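Skarkow tabletop simulator: a club review

Reading time: 4 min

Our robotics club at Nancombe has two competition seasons behind it and one physical arm, which spends much of its life with the elbow joint in a padded envelope on the way back to the supplier. So when Drerico put out a school license for Skarkow, its tabletop arm simulator, I signed us up for a term. The price was less than the last elbow.

Eleven students used it twice a week for the pick-and-place round of the Chevalier Cup. The task sounds insulting when you say it out loud. Pick up a small thing, put it on another thing, don't knock over the other things. A toddler can do it, and the toddler doesn't need Python.

Setup took me 50 minutes on the first laptop and five on every one after that, once I'd worked out that the installer wants to be run from the folder it says it doesn't want to be run from. The manual covers this on page 29, under "Appearance."

The scene editor is the best part. You drop in a table, an arm and whatever clutter you like, then drag it all around until it looks like somebody's desk the night before a deadline. My students took to this with real enthusiasm, and I had to remind them more than once that the arm was also supposed to move. 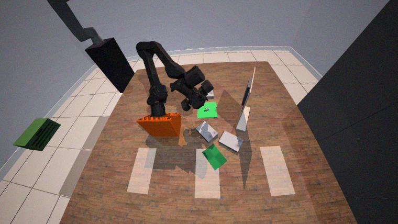
Wood grain and shadows come switched on, and they slow the older laptops to a slideshow. Switch them off while you're debugging the arm's path. Switch them back on before you trust anything that uses the camera, though. Shoaib Arain wrote a very tidy bit of color-matching code that found its target every time under flat lighting, then spent an afternoon reaching for shadows with total confidence. He now has opinions about lighting that he will share with you at lunch.

Physics is mixed. Boxes and blocks behave. Anything thin is trouble: flat sheets tend to slide off on errands of their own if a finger touches them at low speed, and twice we had a card sink into the tabletop and stay there. Raising the solver steps to 11 cured most of it. The default is 5, which I assume was chosen by whoever recorded the promotional video.

Gripper control is fine if you write code and maddening if you use the sliders. The sliders have no units. Anatole Mallet, our most patient student, worked out a conversion and taped it to the club room wall, where it remains the only documentation on the subject that I'd call accurate.

Saving is manual. I mention this with some bitterness. There's an undo button, but it only undoes things in the editor, so if you've run the arm through your carefully stacked blocks, they stay run through. Save a copy of the scene first and give it a name other than "final."

What did the students get out of it? Mostly a lot more attempts. With the real arm, each group got a few tries per session and spent the rest of the time watching another group have theirs. With Skarkow they all crashed at once, and by December they were crashing a good deal less. Their code still needed retuning on the real arm, particularly the approach height, so leave a couple of sessions for that before any competition.

I've renewed for another year. Three and a half stars, and I'd go to four if they put units on those sliders.

Last updated: 17 September 2024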